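Cistari Community Help > Storage and Sorting > Toys and Hobbies

How should I sort a big mixed box of building blocks by colour?

Posted 2018-08-13 by boxroom_beginner

We've been given a large box of second-hand plastic building blocks, all colours mixed together. I weighed out one bagful on the kitchen scales and it came to 780 g, and there are 16 bags like it. I'd like to get them sorted by colour before the children start on them.

I tried on the carpet first and gave up, as the small ones vanish into the pile. Now I've pushed two tables together but blocks keep going down the gap. I also don't have enough trays for one per colour. Should I buy more, or can some colours share? Orange and red are the ones I mix up most, especially in the evening under the kitchen light.

2 replies

pegandlid
Member

Just use freezer bags. We did ours by size in the end and never bothered with colour, the kids tip it all out anyway. If you want trays the Pitance ones are fine but they slide on a shiny table.
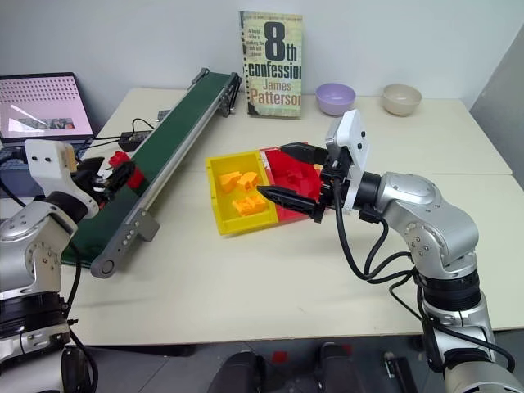
lomska_sorter
Community Helper, Storage and Sorting

You don't need a tray for every colour. I would start with two or three and work through the box in rounds.

Trays with raised walls are worth having, as blocks bounce when you drop them in. The tray doesn't have to match the blocks either. I keep orange blocks in a yellow tray and red ones in a red tray, side by side and touching, so nothing can fall down between them. With the orange and red next to each other you can see a wrong one straight away — hold the doubtful block over both trays and it is usually obvious which it belongs with. Do those two colours in daylight if you can.

A pale table helps a lot. Mine is white, and stray blocks show up on it from across the room. It is also two panels pushed together, so I know about the gap. Push them up tight, put the back one against a wall, and run a strip of masking tape along the join if it still opens up. It peels off afterwards. For sliding trays, a damp cloth underneath is enough.

How I would go about it:

Tip out one bag at a time, never the whole box.
Pick out the colour there is most of, then the next.
Everything else goes back in a spare bag for the second round.
Empty the trays into lidded boxes before they are heaped up.

One bag takes me 40 minutes if I'm on my own, a bit less with the radio off. I had seven colours by the end, and the last few had so few blocks in them that I put them in one box together and wrote "odds" on the lid.

Wash them after sorting. I did it the other way round in April and had wet blocks on every towel in the house. Lukewarm water and washing-up liquid in a net bag, then spread them out studs down so the water doesn't sit inside.

Pegandlid is right that freezer bags are cheaper. They do split at the corners, though, so I'd only use them for the leftovers.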